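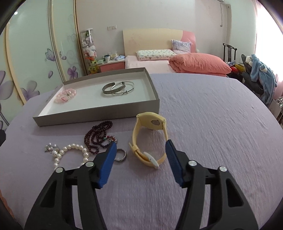

Oona Ojala told the group that small things should be sorted on the bed before anyone looks for a box, and that a flat sheet in a plain color works better than a desk because nothing rolls off. Her comment came at the first project meeting and it changed our plan, which had started with the boxes.

Storing Small Personal Items in a Shared Bedroom
Project report, 2025-03-19

1. Background

The Kallio residence has two-bed rooms with little drawer space. Students keep jewelry, watches and similar items in bags, mugs and coat pockets. We wanted to find out how these items could be kept so that each one can be picked up without disturbing the rest.

2. Method

We laid items out on a lavender fitted sheet and grouped them by how they behave when stored. A shallow box lid, gray outside and white inside, served as the first tray. Two silver bangles went into it, along with a bracelet of pink and white beads with heart-shaped charms. The pearl necklace, the wooden prayer beads, a ring and a pale yellow watch stayed on the sheet while we discussed them.

Over the whole project we handled 232 items from several rooms. Our budget was 1,000 crowns, and we spent less than half of it, mostly on felt and card.

3. Results

Bangles and stiff bracelets were the easiest. They can overlap in a low tray and still be lifted out one at a time.

Long strands were the hardest. Prayer beads tangle with anything that has a clasp or a charm, so we gave each strand its own cloth pouch. Hooks were also tried, but the walls at Kallio may not be drilled and the adhesive hooks from Drinau fell down within two weeks.

Rings got lost in trays deeper than 30 mm. We cut a strip of felt, rolled it and fitted it along one side of the tray. Small rings hold well in it. Wide ones have to be pushed in.

Watches with a rubber strap keep the shape of a loop and take up more room than expected. They can be stood on edge or closed over a roll of card. Most students preferred the card.

4. Problems

The Purnamov trays we ordered arrived too late for the first round, so the early results come from box lids only. We did not test earrings. One tray was used for coins and keys by mistake and had to be left out.

5. Next steps

A second round is planned for June, with lidded trays and the Gesurari pouches. Pouch labels still need to be made. The felt pattern is in the project folder, second page, with measurements in millimeters.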